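About Us

Gamcombe Language School started in a single rented room over a shoe repair shop in Gendville, with one kettle, a blackboard on wheels and a class of grown-ups who wanted to learn enough Portuguese to talk to their in-laws. We are a good deal bigger now, but we still teach in the evenings, we still put the kettle on before anybody opens a book, and we still think a language is best learned in company.

These days we teach Portuguese, Spanish and Italian at 3 levels, and there are 16 weeks in each course. That's longer than most evening programs, and people do ask us about it when they call. The short version is that our students have jobs and children and aging parents, and they miss a week here and there, and we would much prefer to go a little slower and have everybody still with us at the end. If you miss a class you can sit in on the same lesson with another group that week – just phone the office so we can put out a chair.

Our main building is on Amaral Street, right across from the bus shelter. The route 29 bus stops at the door (well, nearly at the door), and there is free parking behind the building after office hours. Please don't park in the bakery's spaces, however tempting they look! The bakery has been very patient with us, and half of our Italian beginners buy their supper there.

A few years ago we opened our second site in Skevia, which has two classrooms and a small library of 43 novels, cookbooks and children's stories that students may borrow for as long as they like. We started with the children's stories and we stand by them. There's no better feeling in your first winter than getting all the way to the last page of something, even if it's about a duck.

Classes are kept small, and most of the lesson is spent talking. We do teach grammar – you can't dodge the subjunctive forever – but it comes in when the conversation needs it, and there are no grades. Alongside the regular courses we hold a film night each term, a summer reading group, and the potluck in February, where everyone labels their dish in the language they're studying and somebody always brings too much rice pudding.

New students are welcome to visit a class free of charge before signing up. Call or stop by the Amaral Street office any afternoon and we'll be glad to have a chat about which level would suit you.

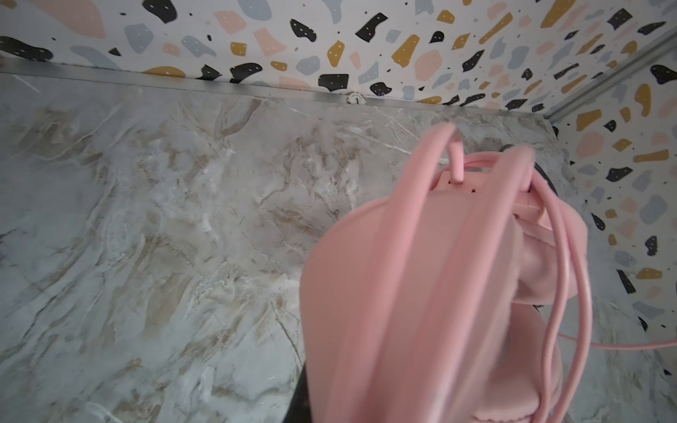
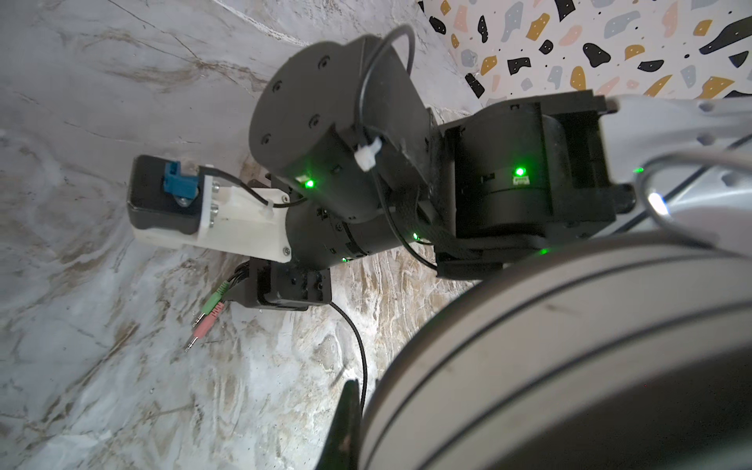 Pink headphones in the first picture, marble pattern in both.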